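Jurnura Apartments: Questions From Guests

What time is check-in?
Check-in starts at 3 p.m. If your apartment is ready sooner, we'll send you a text. You can leave bags in the office on the ground floor from the morning on.

Is there laundry in the building?
Yes. The laundry room is in the basement and is open to all guests. Bring your own detergent. Socks and other small things left behind go on the shelf by the door and stay there until the end of the month.
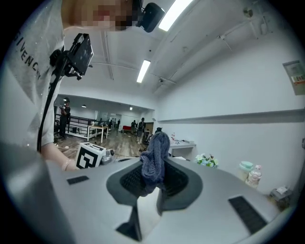
How do I pay the deposit?
The deposit is $100, charged to the card you booked with. It goes back to the same card after checkout – most banks take a few days to show it.

Where do I park?
Street parking on Flemilero Avenue is free overnight. The Orkum garage takes monthly passes only, so please don't pull in there.

Which bus goes downtown?
Take the 137 from the corner. Buy your ticket before you get on. The last bus back leaves downtown shortly before midnight, and it runs less often in the winter.

What's in the kitchen?
Each kitchen has a kettle, mugs, plates, pots and a basic set of knives. Coffee filters are in the drawer under the stove. We don't supply oil or spices.
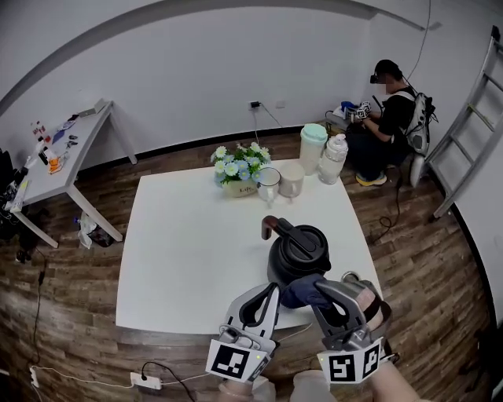 Yusuf

Can I bring a pet?
We accept up to two cats or one dog per apartment. Tell us when you book. Pets can't be left alone overnight.

Can I stay longer than I booked?
Often, yes, except in May, when most apartments are full. Ask at the office before your last night.

What do I do with the keys?
Drop them in the gray box outside the office door. Trash goes in the bins behind the building – recycling is on the left.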